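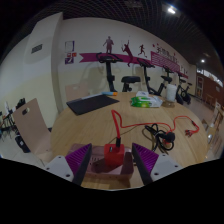 Extension cord gets warm at the plug end

skedska_21
Posted 19 September
I run a 900 watt heater off an extension cord in a back bedroom. After an hour the plug end is warm to the touch. The rest of the cord is cool. Is that normal?

Arnar T
Slightly warm is normal. Too hot to hold is not. Does the plug fit snugly in the wall outlet?

skedska_21
It slides out with almost no pull.

bianca_b
There's your answer. Worn contacts mean high resistance at the joint, and all the heat ends up there. Replace the outlet before you blame the cord.

wirkudside
Disagree on the order. Swap the cord first. It costs less and you need a heavier one anyway. Never run a heater on an extension.

bianca_b
A new cord in a loose outlet will still run warm – the fault is in the wall. 900 watts is a modest load for a decent cord.

wirkudside
The heater manual will still say wall outlet only.

Arnar T
Both, then. Also check that the cord isn't coiled while in use. I had a 600 watt load on a reel, wound up, and the inner turns got soft.

skedska_21
It was under a rug for 2 feet or so. Moved it. Breaker is off and I'm changing the outlet tonight.

bianca_b
Use the screw terminals, not the push-in holes on the back.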